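Clube de Robótica Junomach - chamada de participantes para o projeto Tiris

Inscrições abertas para estudantes do ensino secundário, do ensino profissional e do primeiro ano da universidade
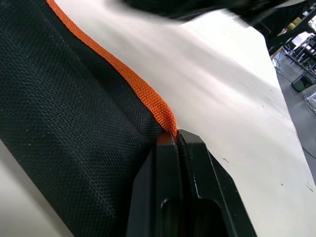
Temos 15 lugares para a nova turma do projeto Tiris e queremos enchê-los com gente curiosa! Tanto faz se já programaste um braço robótico ou se o mais parecido que fizeste foi desmontar uma impressora em casa e ficar com parafusos a mais. O clube começou com duas mesas e um armário de ferramentas e hoje trabalha num tema que nos apaixona: ensinar robôs a lidar com coisas moles. Tecidos, correias, fechos, sacos. Tudo aquilo que muda de forma quando se lhe toca.

Quem já tentou programar uma garra para pegar num cubo sabe que o cubo colabora bastante. Uma alça de tecido não colabora nada. Dobra, torce, foge para o lado, prende-se na costura. É um problema lindo e estamos longe de o ter resolvido, por isso precisamos de mais mãos e de mais cabeças.

O que vais fazer

Durante o semestre, a turma divide-se em grupos pequenos, e cada grupo fica responsável por uma tarefa de manipulação do princípio ao fim. Agarrar uma alça e levantá-la. Abrir um saco. Puxar uma ponta de tecido sem arrastar o resto. Vais conduzir o braço à mão, gravar demonstrações, rever as gravações com os colegas, deitar fora as más (há sempre muitas) e treinar modelos com as boas. Na turma anterior, chegámos às 384 demonstrações aproveitáveis numa só tarefa e houve festa com bolo de cenoura.

Também há trabalho de oficina. Desenhamos e imprimimos dedos para as garras, experimentamos formatos de ponta, trocamos cabos e limpamos lentes. Se gostas mais de lima e paquímetro do que de código, há lugar para ti. Se for ao contrário, há lugar na mesma, mas vais aprender a usar o paquímetro!

O software de recolha chama-se Flakby e foi escrito por antigos participantes. Funciona bem quase sempre. Um dos grupos vai ficar encarregado de o melhorar, a começar pelo ecrã onde se marcam as tentativas falhadas, que toda a gente quer ver refeito desde a primeira semana.

Quem procuramos

Estudantes a partir dos 16 anos, de qualquer curso ou área. Não pedimos notas nem experiência. Pedimos que consigas vir a duas sessões por semana, ao fim da tarde, entre as 17h30 e as 20h00, e que gostes de repetir uma coisa muitas vezes até perceber por que falha. A paciência conta mesmo muito neste trabalho.

Saber um pouco de Python ajuda. Quem nunca programou faz connosco duas sessões de introdução antes do arranque, com exercícios em computadores do clube. Não é preciso trazer portátil.

Gostávamos muito de receber pessoas que saibam coser. Estamos a falar a sério: na última edição, quem mais avançou na tarefa das alças foi uma aluna de design de moda que olhou para uma costura e explicou ao grupo para que lado o tecido ia ceder. Mudámos o ângulo de aproximação da garra nessa mesma tarde.

O que oferecemos

Acesso ao laboratório nas horas das sessões e, depois do primeiro mês, também nas tardes livres, com marcação. Material incluído. Acompanhamento por três monitores e pela coordenadora do projeto, Busisiwe Cele, que está no clube desde a primeira turma e responde a perguntas com desenhos no quadro (fotografem-nos antes que ela os apague).

A participação é gratuita. Temos ainda um fundo de 400 euros para passes de transporte, a dividir por quem precisar. Basta assinalar a opção no formulário, sem juntar comprovativos.

No final há certificado de participação e, para os grupos que quiserem, a ida à Taça Fourie, em dezembro. É uma competição entre clubes com uma prova de objetos deformáveis, em que cada equipa recebe as peças no próprio dia e tem uma manhã para pôr o robô a trabalhar com elas. O prémio são 3.000 euros em equipamento. No ano passado ficámos em quarto lugar, com um saco de ginástica que se recusou a abrir na última ronda. Queremos a desforra!

Como te podes inscrever

Preenche o formulário na página do clube, com o teu nome, idade, escola e contacto. Há duas perguntas abertas:

Conta-nos uma coisa que tenhas tentado arranjar ou construir, mesmo que não tenha resultado.

Que objeto mole da tua casa gostavas de ver um robô manusear, e que parte achas que seria mais difícil?

Responde com as tuas palavras, meia dúzia de linhas chega. Lemos todas as respostas e é com base nelas que convidamos os candidatos para uma tarde no laboratório, onde cada um experimenta conduzir o braço e conversa um pouco connosco. Não é um teste e ninguém fica de fora por deixar cair peças.

Menores de 18 anos precisam de autorização do encarregado de educação, que pode ser entregue no dia da visita. O laboratório fica no rés do chão e tem acesso por rampa. Se precisares de alguma adaptação do espaço ou do horário, escreve no campo das observações e combinamos contigo.

As inscrições fecham no último dia de setembro, às 18h00. Quem não ficar nesta turma entra na lista para a seguinte e recebe convite para as tardes abertas - apareçam, e tragam um saco difícil.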